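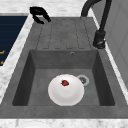
**Delia Dinu**
*Painter, printmaker, keeper of this blog*

So the Urmont show is hung! 2 rooms, mostly the small monotypes, plus the big blue one I nearly painted over in March (glad I didn't). I drove everything up from Bremau myself, wrapped in every blanket we own, and my back is still complaining.

I've been sorting old work too, and got to 424 prints before I quit for tea. Some of the early ones are awful. A few I'd happily hang tomorrow, especially the harbor series.

Next up is a run of woodcuts, if the paper ever arrives.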